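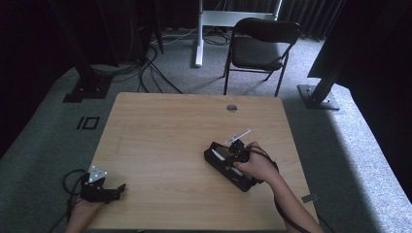 Vol. 27, No. 2

Household Chore Trials Show Steady Gains on Trays, Little Progress on Laundry

Clokness, a small automation firm that develops control software for two-armed machines, released results in June from its latest round of chore trials. The short version is that picking up a single rigid object and moving it to a known place now works most of the time. Cloth, wet dishes and anything kept in a crowded drawer do not.

The trials covered domestic tasks and a smaller set of shop-floor tasks supplied by Gashi, a chain of hardware and kitchen stores. Each task was attempted 90 times by the machine, with no human help once the attempt had started. An attempt counted as complete only if the object ended in the right place, undamaged, inside the time limit. Partial results were logged separately and are not included in the headline scores.

The machine learns from demonstrations. A person performs the task at a table while holding a gripper in each hand, the motion of the grippers is recorded, and the recordings are used to train the controller. Clokness has used this method for its tray and tabletop work from the start. Its earlier approach to shelf work, in which an operator drove the arms remotely, was dropped last year on grounds of speed. According to the firm, a person with hand-held grippers can record a simple task in a fraction of the time a remote operator needs, and new staff can be trained in a morning.

"The hand-held recordings are faster to collect and they are also better recordings," said Vesela Dumitrescu, who runs the trials. "A person who can feel the contact makes small corrections. A remote operator waits, looks, and then makes a large one. The controller copies whatever it is given."

Tray work gave the best results. In the basic version, one small object is taken out of a shallow tray or put into one, and the position of the tray is changed between attempts. The machine completed this in about nine attempts out of ten. Scores fell when the tray was turned so that its long side no longer faced the machine squarely, and fell again when the object lay against a wall of the tray, where a jaw has to fit between the object and the side. Clokness responded by recording more demonstrations at odd angles. The drop at the wall has been reduced but is still present.

Clearing a table was scored as a separate task. The machine had to move cups, flatware and a plate to a bin at one end. Cups were handled reliably. Flatware was not, mainly when a fork or spoon lay flat with its handle pressed to the surface. The two-handed solution, in which one gripper tips the utensil and the other takes it, appeared in the demonstrations but was reproduced by the machine only part of the time. When it failed, it tended to repeat the same motion until the clock ran out.

Laundry remains the weakest category. Folding a hand towel placed flat and square was completed in most attempts. Folding the same towel taken from a pile was completed in 27 of 90. Shirts were withdrawn from the scored set after early attempts produced no complete result. The report lists the main causes as losing the corner, gripping two layers at once, and failing to notice that either had occurred. The last of these is described as the most serious, as the machine goes on folding with nothing in one hand.

The shop-floor results were mixed. Gashi asked for three tasks: facing up small boxed goods on a shelf, sorting returned items into trays by department, and hanging carded products on pegs. Sorting returns scored close to the tray results. Facing up was adequate on shelves at table height and poor on the bottom shelf, where the arms had little room to approach. Hanging products on pegs requires a small hole to be lined up with the end of a peg, often with the hole hidden behind the hand, and the completion rate was too low for Gashi to consider a store trial.

Speed is the other limit. On the sorting task the machine took several times as long per item as a store employee. Gashi said this would be acceptable overnight, when the returns counter is closed and the work can run until opening, but would not be acceptable during trading hours. The company has not ordered any machines. It has agreed to supply more returned goods for testing, including items in torn or missing packaging, which made up only a small share of the first batch.

Outside observers were cautious. Špela Janevski, an engineer at Dundano, which builds conveyor and sorting equipment, said the tray figures were credible but that a kitchen is a harder place than a test table. She pointed to lighting, clutter and reflective surfaces as conditions the trials did not vary enough.

"A score on a clear tabletop tells you the arm and the controller are working," Janevski said. "It does not tell you much about a counter with a toaster, a cutting board and yesterday's mail on it. I would like to see the same task run in several different homes before anyone quotes a number to a customer."

Dumitrescu said that home recordings are planned for the next round. The hand-held method makes this practical, she said, as only the grippers and a recording unit need to be carried in. The machine itself will be brought to a smaller number of homes at the end of the round for scored attempts. Tasks under consideration are loading the top rack of a dishwasher, putting away dry groceries, and wiping a counter that has objects on it. The last will be scored partly on whether the objects are moved and then returned.

The trial software, Fuvlow, has also been revised. The new version adds a check after each grasp, comparing the width of the closed jaws with the width expected for the object, and stops the attempt if the two do not agree. In preliminary runs this ended the empty-handed folding described above, though it did not raise the number of towels folded. A stopped attempt is still a failed attempt under the scoring rules. Clokness considers it an improvement all the same — a machine that stops can be restarted by a person, and a machine that carries on may knock something off the table.

No price or sale date has been given for a household model. The report states that the firm does not regard any of the tested tasks as ready for unsupervised use in a home. For shops, it suggests that sorting into trays could be ready for a supervised pilot after one more round, provided that speed improves and the score holds with damaged packaging.

The full results, including partial completions and the time limits for each task, are available from Clokness on request. Recordings from the tray tasks will be released to research groups later, with the laundry set to follow once the pile-fold demonstrations have been redone.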